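**For immediate release**

# Willora opens sorting service for mixed car keys at Skanbridge

Willora has opened a sorting and identification service for used car keys at its Skanbridge depot. The service is intended for vehicle auction houses, fleet operators, dismantlers and lost property offices that hold keys without a matching vehicle record. It is sold under the name Trorero and is open to trade customers from September.

Keys are accepted in mixed lots. A lot may contain flip keys, smart keys, plain bladed keys and fobs of different makes, with or without key rings. Customers are not asked to sort or label them before dispatch. The smallest lot accepted is 100 keys. Smaller quantities can be added to a shared collection, which leaves the depot's regional drop points once a month.

## How a lot is handled

On arrival, each lot is weighed, given a lot number and laid out. Keys are first separated by body type:

- flip or folding keys, where the blade is released by a button
- smart keys and fobs carried without an exposed blade
- fixed-blade keys, with or without remote buttons
- incomplete items, including empty cases and loose blades

The second pass records make, number and arrangement of buttons, case colour, trim and visible wear. A badge on the case is recorded but isn't treated as proof of make. Replacement cases are widely sold, and a badged case may hold electronics from another supplier. Where the badge and the circuit board disagree, the entry is based on the board and the difference is noted.

In the third pass the battery compartment is opened and checked for leakage. Spent cells are removed and sent for recycling. The remote is then read at the bench for operating frequency and transponder type. Keys that give no reading are set aside for a repeat test with a fresh cell before they are listed as faulty.

Each key is then placed in a numbered pocket of a Tichý drawer cabinet. The cabinets were chosen for their shallow drawers, which hold keys in a single layer and prevent buttons being pressed by the weight of other keys. One drawer takes 200 pockets. Key rings and tags are kept with the key they arrived on.

## Pilot results

Before opening, Willora ran a pilot with lots supplied by two vehicle auction sites. The pilot covered 1,388 keys. The main cause of delay was the overlap in appearance between black folding keys, many of which share a three-button layout and can be told apart only by the position of the release button, the shape of the case or the board inside. The record sheet was changed during the pilot to include the release button as a separate field.

The pilot also showed that keys packed tightly in bags tended to arrive with flat batteries and scratched trim. Customers are now asked to use shallow boxes with a paper layer between keys.

## What customers receive

The customer receives a spreadsheet with one line per key, a photograph of both sides of each key and the pocket number. Lots can be returned in pocket order, stored at Skanbridge or released for recycling. Storage for the first 2 months is included in the lot price.

Trorero does not cut blades, program transponders or match keys to registration numbers. Requests from private motorists can't be accepted and should be made to a dealer or locksmith. Keys reported as stolen are withdrawn from the lot and held until the customer has confirmed their status in writing.

## Availability

Trade accounts can be opened through the Willora service desk. Packing instructions and a blank record sheet are sent with the account confirmation. Collection is available on weekdays between 8am and 4pm.
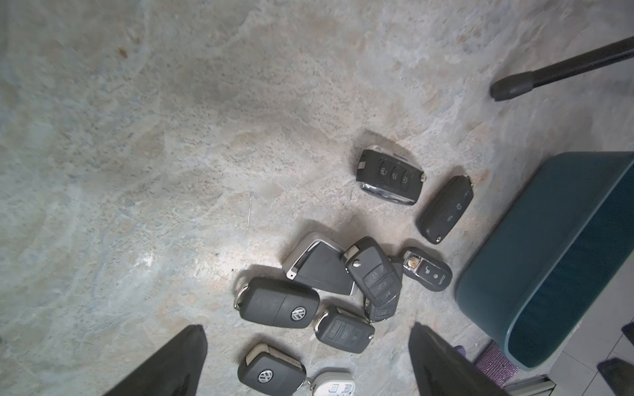
*Page last updated: September*

Mixed car keys on a concrete floor, including several black flip keys and two with a Volkswagen badge.

**Notes to editors:** Willora handles used vehicle parts and accessories for trade customers. Trorero is operated from the Skanbridge depot. Press enquiries should be addressed to the Willora service desk and marked "Trorero".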